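Dorkeo wool felt desk mat, 2nd run. Back in stock as of this week, charcoal and oat only, the green is gone and wont be back before May.

**Size:** 124 x 40 cm
**Weight:** heavier than the first run, same mill
**Price:** £47, postage on top
**Made by:** Dulico, finished and packed by us at Clernwood

## What it is

One piece of pressed wool felt with a cork underside. No stitching round the edge, no logo on the top, small woven tab on the back left corner. Goes on a desk, a worktop, a kitchen table you work at. Stops the wrist-on-cold-stone thing. Keyboard noise drops a fair bit, mugs don't clatter.

Longer than most mats you'll find. Fits a laptop with a notebook next to it and room for a mouse. If your desk is a narrow one, measure first please. We had a lot of returns on the first run from people who hadn't.

## Changes from the first run

- Cork is thicker. The old one curled at the corners if you kept it near a radiator.
- Corners now rounded. Anika Haverford cut the template, blame her if you liked the square ones.
- Oat is a shade darker. Old stock and new stock will not match side by side.
- Comes rolled, not folded. No more crease down the middle.

## Getting it flat

Unroll it cork side down, leave overnight with a few books on the ends. Still lifting in the morning? Roll it the other way for an hour and try again. Don't iron it. Somebody did, the cork came off.

Fine on wood, stone, laminate, glass. On a freshly oiled top leave it a fortnight or the cork will mark.

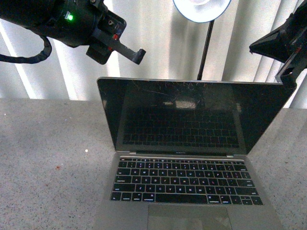

**Clernwood, 2023-12-05**

Stock note. Charcoal plenty, oat going quickly, one per order on the oat until the next box comes from Hjaltested. Troels Sveinbjörnsson is driving it down himself so it gets here when it gets here. Orders placed before noon go out the same day, anything after goes the next working day. Last orders for Christmas are on the postage page, we keep that one up to date, this one less so.

## Cleaning

Crumbs and dust: soft brush, or the hoover on low. Spills: blot, don't rub. Cold water and a drop of wool wash for coffee, dab from the outside in. Dry it flat, away from heat. It will fluff a bit for the first few weeks, pick it off or use a lint roller. Settles down after that.

Not for the washing machine. Not even on wool cycle.

Ink doesn't come out, sorry. On charcoal you'd hardly see it.

## Questions we get

**Does a mouse work on it?** Optical yes, on both colours. If yours has a ball in it, get a hard pad.

**Can I cut it down?** Yes. Sharp knife, steel ruler, cork side up, several light passes. No returns on cut ones obviously.

**Does it smell?** Of sheep, faintly, for a few days. Nermin Avcı in packing says she's stopped noticing. Air it by a window.

**Vegan option?** Not from us. The wool is wool.

**Trade orders?** Write to Ingvar Eskildsen, address at the foot of the contact page. He'll need your sizes and colour and a delivery address with a real person at it. Lead time is longer for odd sizes.

## Returns

Uncut and unmarked, within the month, rolled in the tube it came in. Keep the tube! We can't take it back folded. You pay the postage unless its our mistake, in which case send Innes Laing a photo and he'll sort a label.

Offcuts for coasters are sold seperately, see the oddments page.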